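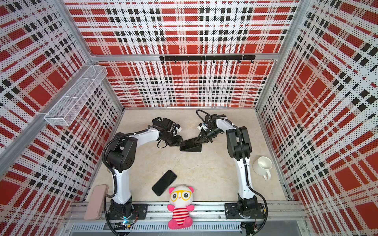

Week 5: Hooks, baskets and the small things by the door

Welcome back, everyone, and thank you for bringing your own odds and ends along (Noémie, your drawer of chargers was a treat!). Today we're thinking about wall storage, and the humble hook rail and wire basket in particular. Hang the rail where your hand naturally goes, and keep the basket for flat things you pick up daily.

Phone cases tend to drift about the house, so do give yours a settled home before next Friday.

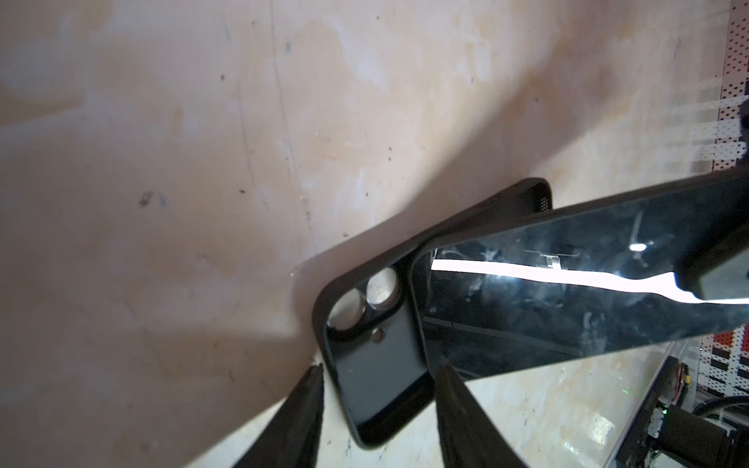 Black phone case with two large round camera openings.

Reading: Fenddale handout, page 17.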